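The Sock Drum

My uncle Teodor Eklund left me three things: a coat, a jar of Greltetti licorice and the laundry room on the second floor of his old building in Prurna. I wore the coat, I ate the licorice (all of it, in one weekend, don't ask) and for months I pretended the laundry room was somebody else's problem.

Then the letter came. It was dated 2/16/12, it was from Magnusson, the people who manage the building, and it said I owed 116 dollars for "continued storage of one sock." One sock! I read it standing up, then I read it again sitting down, and then I took the bus over there with 5 dollars in quarters and a very bad attitude.

The room was smaller than I remembered and it had a nice light wood floor, the kind you want to slide across. I went straight for the washer, pulled the door wide and stuck my head up close to the drum. Teodor used to tell me that if you looked in long enough you'd see whoever wore the clothes last. I was six, I believed him, and I guess I still did a little, because I held my breath.

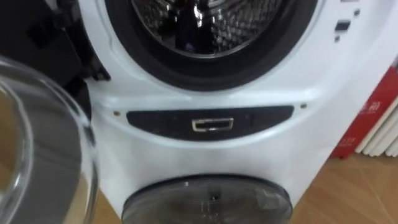

The drum, door open. Look for the dark shape in the back.

No sock. All those tiny holes, all that shine, and a tall dark smudge in the curve of the metal that could have been anybody. I said hello to it. I felt silly, so I said it again, louder, to show I'd meant it the first time.

"You're looking for the sock," said a voice from the hall. It was the woman from apartment 67, holding a box of Usix powder against her hip. "Your uncle's sock. The green one."

"Where is it?"

"Oh, I've been wearing it," she said, and she pulled up her pant leg and there it was, green as a frog and much too big for her. "Thursdays only. He told me I could, as long as I washed it here."

So I asked her what she wore on the other foot, and she looked at me like I was the strange one – a plain brown sock, obviously. Then she asked if I'd do the wash that week, her knee was bad. I hadn't planned on staying. But the basket was sitting right there on the floor in front of the machines, white and empty, and I could already hear Teodor telling me an empty basket is an invitation.

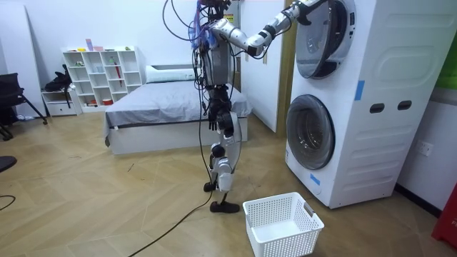
The Second Thursday

I came back with the coat over my arm and my own left sock in the pocket, a blue one with a hole in the heel. She was waiting by the stairs with her shoes off.

"About time," she said. "My brown one's lonely."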